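Kitchen tasks: teleoperation sessions at Clinness

The table-clearing set now stands at 283 accepted demonstrations, recorded over 10 operator shifts. All were made by remote control, with one operator driving both arms. The earlier hand-guided set is kept separately and will not be merged, as the force readings from the two methods do not match.

Faisal Baloch has rewritten the operator notes. The main change concerns plates. Operators should close the gripper on the rim, pause until the fingers have settled, then tilt before lifting. Pulling straight up on a stacked plate tends to drag the lower one with it, and the policy copies the drag faithfully. 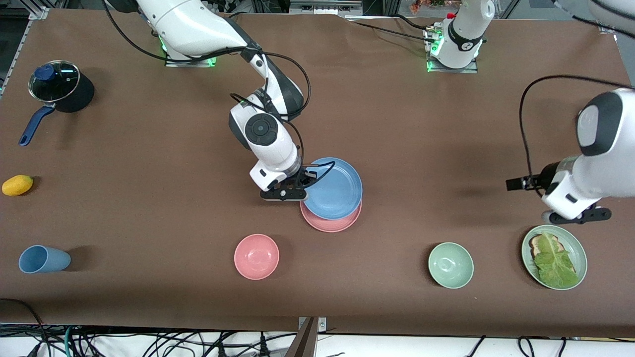 The second arm should be kept clear of the lift but inside the working area, with its gripper open. Parking it at the home position between moves adds a long idle stretch to each recording - trimming these took longer than the Trornach arm calibration did. Long pauses for thought should also be avoided. If an operator is unsure of the next move, the episode should be stopped and marked as incomplete.

Of the rejected episodes, 49 were lost to a single fault: a timing offset between the arm log and the fixed camera. The Shaikh recorder now checks the offset at the start of each episode and refuses to run if it is out of range. Older files can be checked with the same tool, but it must be run from the command line.

The target for the shared set remains 2000 episodes. Plevolville will take the next block of shifts in October, using the same object list and the revised notes. Requests for operator training should go to Faisal before then.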